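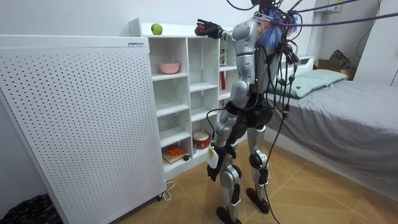
Keeping apples through the winter used to be something every household on our side of the county knew how to do, and Gertraud Hauser would very much like us all to learn it again. She has grown fruit at Condside for 36 years, and she sat me down in her kitchen on a Tuesday with coffee, a paring knife and a bowl I was expected to eat my way through. Her own apples sleep in a stone cellar dug into the hill. Most of us have no hill. What we have is closer to a small bedroom with a white cubby shelf in it and a dark red apple up at the top edge, and I was half afraid she would laugh when I brought up bedrooms. She didn't. "My grandmother kept hers under the bed," she said. "In the spare room, where there was never a fire. You went in there to sleep as a guest and you dreamed of cider."

She came to the orchard as a young bride who had never pruned anything bigger than a rose, and she still tells the story with her hands over her face. The first winter she put the whole crop into sacks, tied the tops nice and tight, and went about her business until she smelled it from the yard. "My father-in-law opened one sack, closed it again, and walked back to the house without saying a word to me," she said. "That was worse than shouting. He was a shouting man, so I knew." She had lost nearly everything that wasn't already in jars, and come spring she went up and down the road asking every older woman she could find how it ought to be done.

What she learned, mostly, was to leave space. She doesn't like fruit to touch, and she will walk the length of a room to move two apples apart. "If one goes bad, it goes bad by itself," she said. "It doesn't take its friends along."

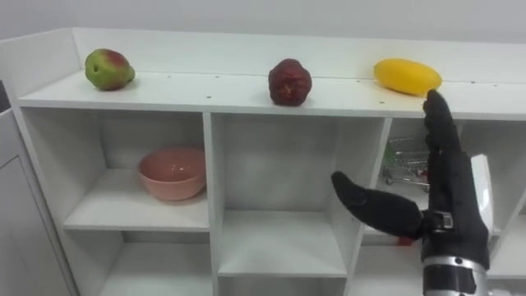 Picking for keeping

I asked her where people go wrong, expecting to hear about temperature, but she went straight back to the tree. An apple that is going to last until April has to come off with its stem on, she told me, and it has to come off gently, lifted and turned in the palm. She made me practice on the air until she was satisfied with my wrist. Windfalls go to the pigs or the press, however pretty they look. So does anything with a nick in it, even a nick you have to tilt toward the window to find.

Then there is the matter of which apple. Her favorite keeper is an old sour thing called the Drurura, green and hard as a doorknob in October, and she won't let anybody taste it before the new year. "People bite one at harvest and make a terrible face and say, Gertraud, why do you bother?" she said, laughing. "So I give them another in February. Then they want to know can they have a box." The Fovulano, which grows closer to the house, is the reverse, all perfume and juice for three weeks and then cotton wool. She sells every one of those at the gate and doesn't feel a bit sorry to see them go.

She grows pears too, though she speaks of them the way some people speak of a difficult cousin. They should be picked before they are ripe and brought indoors to finish, and you have to look at them every single day, including Sunday, including the day your daughter gets married. (There is a story there, and it involves a wedding cake and a crate of pears in the same pantry, and I have promised to leave it in the kitchen.)

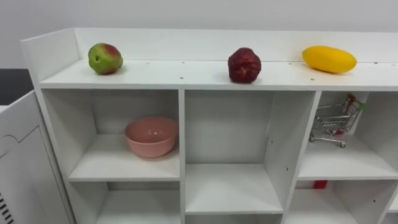
A cool room will do

By this time it was getting on for noon and we had moved out to the porch so that Stan, her old collie, could lie across both our feet. I wanted to know what somebody in an apartment is supposed to do with all this good advice. Gertraud thought about it for a while, scratching Stan behind the ear.

"Find your coldest room," she said. "Every home has one. Go around in your socks and your feet will tell you." Turn the heat off in there if you can, she said, and keep the curtains drawn in the afternoon. Put down a sheet of newspaper and set the fruit out in one layer, stem up. A raised lip around the edge is nice to have, so nothing rolls, but a cookie sheet has one of those already. And keep the potatoes someplace else entirely. She is very firm on potatoes. She says they make each other taste of the wrong thing, and I have eaten enough earthy apples in my life to believe her.

She would start small, with 20 apples of a good late kind, and go in once a week to sniff. Sniffing came up so often in our talk that I finally asked her about it, and she looked at me with real surprise. "But how else would you know?" she said. "You look at an apple and it lies to you. The skin is shiny, the cheek is red, and inside it is brown to the core. The nose gets there first."
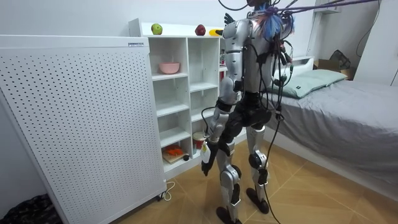 Her own cellar is down to 4 full racks in spring, where there would have been a dozen at Christmas, and she took me to see them before I left. It takes a minute for your eyes to settle. She went ahead of me along the racks, touching one here and there, and now and then slipping one into her apron pocket for that night's supper. She figures she handled 3000 apples this past season with her own two hands, after her knee doctor had told her to handle none, and she has already ordered more crates.

I asked if she ever bought apples at the store. She had to admit that she does, in June, when the racks are bare and the new crop is the size of marbles. "I miss them," she said. "I stand there in the store and I pick one up and I smell it and it smells of the store. But I buy it."

She sent me home with a paper bag of Drururas and orders not to put them next to the potatoes. I ate the last of them over the sink the following week, leaning well forward, the way she had told me to.

April, by Efraín Pacheco
Filed under: Home & Garden > Kitchen Talk
Print this article | E-mail this article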